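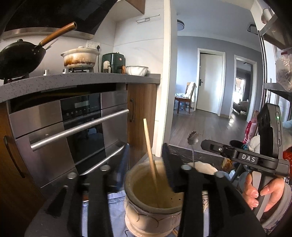 The hand-held gripper in my kitchen, with the scalloped pot between its fingers.

Retel progress report, June
To: Clinimero small builds fund
From: Imani Lukumay

Hi all! Second report, and a much happier one than the first. Quick reminder of where we were: Retel is the home arm that is supposed to put utensils away, and last time I had an arm that could wave and not much else. Since then I've put the arm to one side and spent nearly all my hours on the hand-held gripper, so I can record myself doing the job and train from that.

Where things stand

I now have 43 usable recordings, 26 of them from my own kitchen and the rest from the bench at Mbwambo (the shared shop, Saturday mornings mostly). The kitchen ones are worth more to me. At the shop everything sits on a plain gray mat under good light, and a model trained only on that fell apart as soon as I showed it my printed tablecloth – big cartoon face, yellow star, the lot. I could have swapped the cloth for something plain, but people have busy tablecloths, so it stays.

The grip itself is better too. I slowed down my closing speed after watching the early recordings, where I was snapping at everything like a crab. I also moved the wrist mount out a little, and my forearm is thankful.

What's still hard

Forks! One fork lying alone is easy enough by now. Two forks touching is another matter, and when they cross, the tracker likes to decide they are one strange object with too many ends. The layout I keep going back to has a gold-colored fork lying across a silver one, chopsticks off to the left, a yellow child-sized spoon on the right, and the two cream holders standing behind. Of my last eight tries at labeling that layout automatically, the software got three right. I fixed the others by hand, which took a whole evening and a lot of tea.

Shiny spoons are the other headache. When the bowl catches the light it goes almost white and the depth reading jumps. I'm trying a cheap filter for that and will let you know.
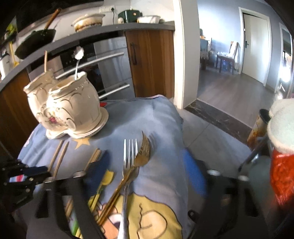
Money

You gave me $1,750 and I'm inside it. The biggest bill was Cusodura for the wrist motors, and I still owe them for a spare set of cables. I'd like to move what I had down for a second camera over to replacement finger pads – is a yes by email enough, or do you need the form again?

Next

More crossed forks, then back to the arm. I want it dropping a single spoon into a holder before I write to you again.

Imani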